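Seasonal Guesthouse Host, Lesau Island

Posted 7 Feb 2018
Employer: Lindus Island Stays
Start: August
Positions: 2

Lesau is a small island with one shop, one pub and a harbour wall that visitors insist on photographing at the exact moment the ferry crew would like to tie up to it. We run the guesthouse at the top of the hill. It has 13 rooms, a view of the sea from most of them and a view of the oil tank from the rest. We don't advertise the second kind, but we do charge less for them.

We are looking for two people to live in and help us run the place from August until the weather decides the season is over. Last year that was a good deal earlier than we had printed on the leaflet.

What the job involves

You will meet guests off the boat, carry bags up the hill and explain that the hill is the only way. You will cook or help to cook breakfast, clear it away, change beds, answer the telephone and write the tide times on the board by the front door. In the afternoons one of you will lead the walk to the old chapel and back, which takes 3 hours with a keen group and rather longer with anyone who has brought a tripod.

Evenings are mostly quiet. You may be asked to recommend somewhere for dinner. There is the pub. Try to say it as though you had thought it over.

Guests come for the birds, the walking, the peace, or because a relative booked it for them. Some stay one night and tell you they have done the island. Please let them believe it.

Who we would like to hear from

You don't need hotel experience. You do need to be awake before the guests, cheerful by the time they are, and able to lift a suitcase that somebody has packed for a month in the Alps. A driving licence is useful for the van. Reverse gear is useful too, and the van has it on most days.

You should like walking in wind. If you have a second language, tell us which one and how well you speak it when tired. A first aid certificate would be welcome, though we can send you on the course at Korero on the mainland if you haven't got one.

Couples and friends may apply together, but please send separate letters. We once hired a pair on the strength of one very good letter and spent the whole season getting to know the one who hadn't written it.

Food, provisions and the shop

All meals are included on working days. Supplies come over from Monti on the ferry, and when the ferry doesn't run we eat what is in the cupboard. Staff are welcome to bring their own treats, and the old hands arrive with plenty. 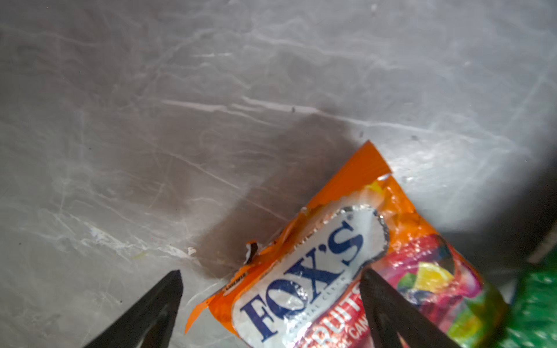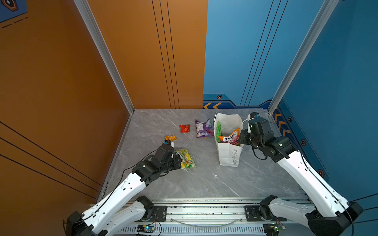

Pay and lodging

The wage is 851 a month after board and lodging, paid on the last working day. Tips are pooled and shared equally, including with whoever was on laundry.

You will each have your own room in the cottage behind the guesthouse. The rooms are small and warm. The bathroom is shared, and is small and less warm. There is internet in the cottage, good enough for messages and the news, but don't plan on watching a film unless you are happy to see it in instalments.

You get 2 days off a week, taken together when we can manage it so that you can get to the mainland and back. Staff travel free on the ferry. We refund your fare to Korero at the start of the season and your fare home at the end of it, provided you have stayed for the part in between.

How to apply

Write us a letter, one page, telling us who you are, what work you have done and when you could start. Add the name and telephone number of someone who has worked with you and would do so again. Tell us as well about a place you stayed once and what was wrong with it. We learn more from that than from the rest.

Letters can be left at the Lindus desk in the ferry office at Korero or posted to Lindus Island Stays, The Hill, Lesau. Post reaches us when the boat does, so give it time before you ring to ask.

We will reply to everyone. Interviews will be held at Korero, in the room above the ticket office. If you would sooner come over and see the island first, we will put you up for the night, in a room facing the oil tank.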